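Chapter 4
Comparing Hands: Grippers, Wrists and What They Cost You

Before you start: you should have read Chapter 3 on coordinate frames, and you'll want a notebook. A paper one is fine.

I bought my first gripper from a catalog. I read the closing force, I read the stroke, I looked at a very nice photo of it holding an egg, and I sent off the order. It was a Somov two-finger unit, and it was a good piece of hardware that did almost nothing I needed. Our parts were thin stamped sheets. The fingers were made for blocks. I spent most of a spring cutting little rubber pads for it, and I still have a drawer full of them.

So this chapter is the one I wish I'd had back then. We're going to compare three end effectors on the same jobs – the Somov parallel gripper, the Vurkonska suction head, and the five-fingered Rivadeneira hand – and we're going to do it with one controller, the Dreller, so that differences in timing don't get blamed on the wrong thing. If your lab has other models, use those. The method carries over and the numbers won't.

4.1 What a fair trial looks like

A fair trial starts with the same part in the same place. That sounds too simple to write down, but I've reviewed student reports where gripper A got its parts from a fixture and gripper B got them from wherever the last run had dropped them. Gripper B lost. Of course it did!

Pick your parts first. I like one small rigid piece, one large flat panel and one thing that's light and awkward. Then decide what counts as a success, and write it in the notebook before anything moves. "Picked up" is too loose. Mine reads: lifted clear, carried to the target, released inside the line, nothing else touched.

Next comes the number of runs. Ten is too few to separate two decent grippers. I use 200 per gripper for the small part and 30 for the panel, which takes much longer to reset. If one hand manages 27 of those 30 and the other manages 25, please don't write that the first one is better. We'll get to the arithmetic in 4.3, and you may find it a little discouraging.

4.2 Marking out the floor

You don't need an expensive fixture to get repeatable positions. Tape works, and it works on nearly any floor, carpet included. I lay out yellow squares and name them in the log, so a line in my notes might say "small part, far square to near square, dropped early." Leave enough room between a square and the nearest table leg for the widest hand you're testing, fingers open.

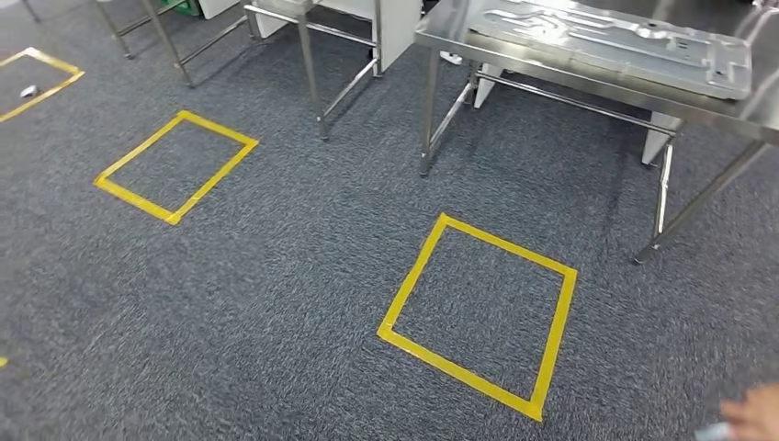 Measure the squares after you've laid them, too. Tape stretches and corners wander, and mine are usually off by 2 millimeters somewhere. That's fine as long as the log has the real size in it and you don't re-tape halfway through a series. If a strip lifts, stop, write down the run number, and fix it before you go on.

One more habit worth picking up early is swapping the order. Run the Somov first one day and the Rivadeneira first the next, or you'll end up measuring how tired you were when you reset the parts.

Exercise 4.1 Lay out two squares in your own workspace, measure all eight sides, and record the largest difference you find between any two of them.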